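¿Pueden las máquinas ordenar tu cuarto?

Cuaderno de ciencia para lectores de primaria
Museo Vakitar de la Técnica – Servicio de Educación

Muchas niñas y muchos niños que visitan el museo formulan la misma pregunta al llegar a la sala de las máquinas: ¿cuándo habrá un robot que recoja los juguetes, ponga la mesa y doble la ropa? El presente cuaderno trata de responderla con palabras sencillas. Las palabras difíciles se explican la primera vez que aparecen, y al final se encuentra un pequeño vocabulario.

¿Qué es una tarea?

Para una persona, «recoger los juguetes» es una sola orden. Para una máquina, es una cadena larga de órdenes pequeñas. Primero debe saber dónde está cada juguete. Después debe decidir cuál toma en primer lugar, acercarse a él sin tirar los demás, sujetarlo o empujarlo con la fuerza justa, llevarlo a su sitio y soltarlo. Luego vuelve a empezar con el siguiente.

Si una de esas órdenes pequeñas falla, falla la tarea entera. Una persona que deja caer un cubo lo recoge casi sin pensar. La máquina tiene que darse cuenta, antes que nada, de que el cubo se ha caído, y no todas saben hacerlo.

En el cuaderno del profesorado, el equipo de educación dividió la tarea de poner la mesa para una familia en 42 pasos. Otra persona podría dividirla en más o en menos, según lo detallada que quiera ser la lista. Se recomienda intentarlo en clase con una tarea corta, como guardar los lápices en el estuche, y comparar después las listas de los distintos grupos.

Las máquinas que ya trabajan en casa

En los hogares hay máquinas desde hace mucho tiempo. La lavadora lava, el lavavajillas friega y el aspirador automático recorre el suelo. Las tres hacen bien su trabajo, y las tres tienen algo en común: alguien ha preparado el trabajo para ellas.

La lavadora no busca los calcetines debajo de la cama. Alguien los reúne, los mete en el tambor y elige el programa. El lavavajillas no retira los platos de la mesa. El aspirador automático se mueve por su cuenta, pero un cable, una alfombra con flecos o una pieza de construcción pequeña pueden detenerlo, de modo que conviene despejar el suelo antes de ponerlo en marcha.

Esas máquinas reciben el nombre de automáticas. Un robot, en el sentido en que se usa la palabra en este cuaderno, es una máquina que además percibe lo que tiene alrededor y cambia sus movimientos según lo que percibe. Hay aspiradores que ya lo hacen en parte, y por eso se les suele llamar robots también a ellos.

Las máquinas que trabajan en el taller

En las fábricas hay brazos robóticos que sueldan, pintan, atornillan y apilan cajas. Son rápidos y muy exactos, y pueden repetir el mismo movimiento durante toda la jornada.

La razón principal de su éxito está en el lugar donde trabajan. En una fábrica las piezas suelen llegar siempre al mismo punto, en la misma postura y con la misma luz. El brazo no necesita preguntarse nada: va donde se le ha indicado, cierra la pinza y continúa.

El taller de Prirkden, que colabora con el museo en las visitas escolares, prepara cajas de material para colegios. Cada caja lleva piezas de varias formas. Una cinta las transporta en fila, y una máquina las deja en su compartimento. En una mañana tranquila salen unas 200 cajas. Cuando dos piezas llegan montadas una sobre otra, la cinta se detiene y una persona las separa a mano. El trabajo de esa persona parece sencillo y es, sin embargo, la parte que más cuesta automatizar.

Aprender con bloques

Antes de ordenar un cuarto entero, un robot puede practicar con algo mucho más fácil: unos cuantos bloques de colores sobre una tabla. Los bloques son duros, no se arrugan y no se rompen con facilidad. Sus colores se distinguen bien y sus formas tienen nombres conocidos por todos: cubo, cilindro, estrella, corazón. 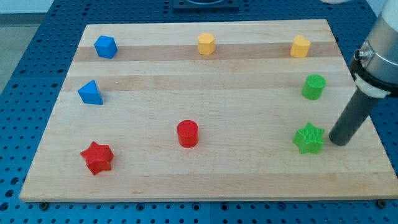
Con ocho bloques se pueden plantear ya muchas órdenes distintas. «Lleva la estrella verde junto al cilindro verde» es una de ellas. «Pon los dos bloques amarillos juntos» es otra. Para cumplirlas, la máquina debe resolver tres asuntos a la vez.

El primero es entender la frase. Si hay dos estrellas, una roja y otra verde, decir solamente «la estrella» no basta. Una persona preguntaría «¿cuál de las dos?». Un robot bien diseñado debería hacer lo mismo.

El segundo es encontrar el bloque. La cámara entrega una imagen formada por puntos de color, y un programa de ordenador tiene que averiguar qué puntos pertenecen al cubo azul y cuáles al prisma triangular, que también es azul. Aquí el color no ayuda y hay que fijarse en la forma.

El tercero es moverlo. No siempre hace falta una mano con dedos. Una herramienta alargada, terminada en una punta redondeada, sirve para empujar. Empujar parece más fácil que agarrar, pero tiene su dificultad: si se empuja un cubo por el centro, avanza bastante recto; si se empuja por una esquina, gira. Con una estrella el resultado cambia según la punta que se toque.

Una actividad para el aula

Material: varios bloques pequeños de formas distintas, un lápiz sin afilar y una bandeja lisa.

Coloquen los bloques separados sobre la bandeja. Por turnos, una persona da una orden y otra la cumple usando solamente el lápiz, sin tocar los bloques con los dedos. Quien da la orden no puede señalar.

Repitan el ejercicio con un ojo tapado. Se comprobará que cuesta más calcular a qué distancia está cada bloque. Los robots que miran con una sola cámara se encuentran con un problema parecido.

Para terminar, prueben a empujar dos bloques a la vez y anoten lo que ocurre.

¿Por qué una casa es más difícil que una tabla?

En una casa casi nada permanece quieto. Las sillas cambian de sitio, el gato cruza el pasillo y la luz de las ocho de la mañana no se parece a la de la noche. Hay objetos blandos, como una camiseta, que adoptan una forma distinta cada vez que se dejan caer. Hay objetos transparentes, como un vaso, que las cámaras confunden a menudo con lo que hay detrás. Y hay objetos delicados, como un huevo, que no admiten un segundo intento.

Además, cada familia ordena a su manera. ¿Dónde se guarda el abrelatas? En una cocina estará en el primer cajón y en otra colgará de un gancho. Un robot recién llegado no puede saberlo, y alguien tendrá que enseñárselo.

La seguridad merece un párrafo aparte. Un brazo de fábrica suele trabajar detrás de una valla o con sensores que lo detienen si alguien se acerca. En una casa viven personas mayores, bebés y animales, y la máquina comparte con ellos el espacio. Por ese motivo los robots pensados para el hogar suelen moverse despacio y con poca fuerza, lo que a su vez limita las tareas que pueden realizar.

El caso de Vokix

Vokix es el brazo robótico que se utiliza en las demostraciones de la sala Čierny, en la segunda planta del museo. Su encargo es modesto: guardar cucharas de plástico en un cajón con separadores. El equipo del museo llevó la cuenta durante el mes de agosto. De 518 cucharas, Vokix dejó la mayor parte en el compartimento correcto. Las demás cayeron fuera, quedaron atravesadas o no llegaron a levantarse de la mesa.

El público suele preguntar por qué tarda tanto. Entre una cuchara y la siguiente, el programa vuelve a mirar la mesa, elige un objetivo y calcula el camino del brazo. Un niño guarda el cajón completo mientras Vokix termina la primera fila. La comparación no pretende quitar mérito a la máquina – al brazo no le molesta – y ayuda a valorar lo mucho que hacen, sin notarlo, los ojos, el cerebro y las manos.

Entonces, ¿pueden o no pueden?

La respuesta depende de la tarea. Lavar la ropa: sí, si alguien llena la lavadora. Aspirar el suelo: sí, si está despejado. Mover bloques sobre una tabla: sí, con errores de vez en cuando. Doblar una camiseta: algunos robots lo consiguen, por lo general despacio y en lugares preparados. Entrar en un cuarto desconocido, recoger todo lo que hay por el suelo y guardar cada cosa donde le gusta a su dueño: todavía no de forma fiable.

Los equipos de investigación avanzan en ese último punto, y es posible que los lectores de este cuaderno lo vean resuelto algún día. Mientras tanto, los juguetes siguen siendo responsabilidad de quien los sacó de la caja.

Vocabulario

Automático: que funciona por sí mismo una vez puesto en marcha.
Brazo robótico: conjunto de piezas unidas por articulaciones, parecidas al hombro, el codo y la muñeca.
Pinza: herramienta que se abre y se cierra para sujetar objetos.
Prisma: cuerpo con dos caras iguales y paralelas, unidas por caras planas.
Programa: lista de instrucciones que sigue un ordenador.
Sensor: aparato que mide algo, por ejemplo la luz, la distancia o la presión.

Los centros escolares pueden solicitar este cuaderno en letra grande en el mostrador de la entrada.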